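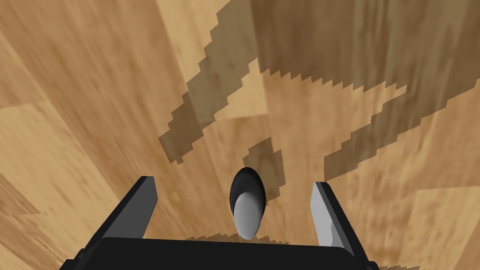 Chapter 2
When the Leader Doesn't Leave

I grew up with a portrait of the president in every classroom, and it was the same man in every one of them, from my first day of school to my last. I didn't find this strange. My parents had looked at him too (a younger version, with more hair), and I think I believed that presidents came with the country, like rivers.

So when I tell you this chapter is about long rule, please know I come to it with some baggage!

We'll spend most of our time in Cullora, the small republic I'll be using all through this book. One party held power there for 40 years, and for most of them it held elections too, on schedule, with ballots and posters and speeches that went on well past dinner. People voted. In the mining town of Nulby, the ruling party once won every vote but 20, out of 3166 cast. My students always laugh at that number, and then somebody asks who the 20 were, and the room gets quiet.

I want you to hold on to that question while you read. It's easy to study a government like this from the top, through the palace and the army and the state radio, and we'll do plenty of that. But I'm just as curious about the clerk who stamped the forms, or the shopkeeper who hung the flag in November because the whole street did. Did they like the government? Some of them really did. It had built the Clunari dam and put a clinic in nearly every district, and older people will still tell you so, sometimes with a finger in your face.

We start with the land reform and the first arrests, which came in the same summer. After that we get to the Virág Letters, the banned pamphlets that were copied by hand and passed around in bread bags. Read the two excerpts before you read my notes on them, and write down who you think each one was meant for. Keep your answer, even if you change your mind later. We'll need it for the section on the handover of power.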